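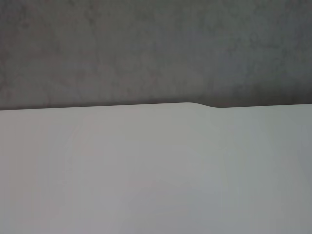

The mottled gray and the pale surface, with the edge between them.

I have been putting off writing up the work corner for most of August 2018, mainly because there is so little to look at. Two surfaces meet along a line. Most of the effort went into the line.

The gray is meant to stay blotchy. I tried evening it out on a test patch in the hall cupboard and the result looked like primer. What I have now varies from a warmer, slightly brown gray to a cooler one with some blue in it, and the darker flecks are left alone. Under the evening lamp the range narrows a lot. In daylight it opens up again, and I prefer it that way.

The pale surface was chosen from the Lastau sample card. The card has far too many off-whites on it and I got down to two. Under a warm bulb both read as beige. Near the window one of them went yellow and the other went faintly blue, and I took the second. It is matte. I had a gloss surface in the last apartment and spent four years looking at the reflection of the ceiling light while trying to read.

Measurements, for anyone fitting something similar. The run is 1366 mm at the front and 961 mm at the return. I measured each at both ends and in the middle and cut to the smallest figure. The walls in this building are not square to each other, and a piece cut to the largest figure has to come out again and be trimmed. Mine did, the first time.

Sanding was 80 grit on the cut ends only, by hand, with the paper folded over a block. I did not touch the face. Any scratch in a matte finish shows up as a shiny line and there is no good way to get it back.

I considered running a bead of sealant along the joint and decided against it. White sealant next to gray collects dirt and becomes a third color within a year. The slight band of shadow above the edge does the same visual job. If this were a kitchen I would seal it regardless.

Total spend was around 100 dollars, excluding the Hanov block plane, which I already owned. The largest single item was the off-white finish. I have enough left over for touch-ups and have written the sample name on the lid.

Still open: the left side, where the line dips a little. I can see it from the chair and visitors probably can't. Fixing it means lifting the whole piece and packing the underside, so it waits until September, when the Varghese shelf brackets should arrive and everything has to be moved anyway.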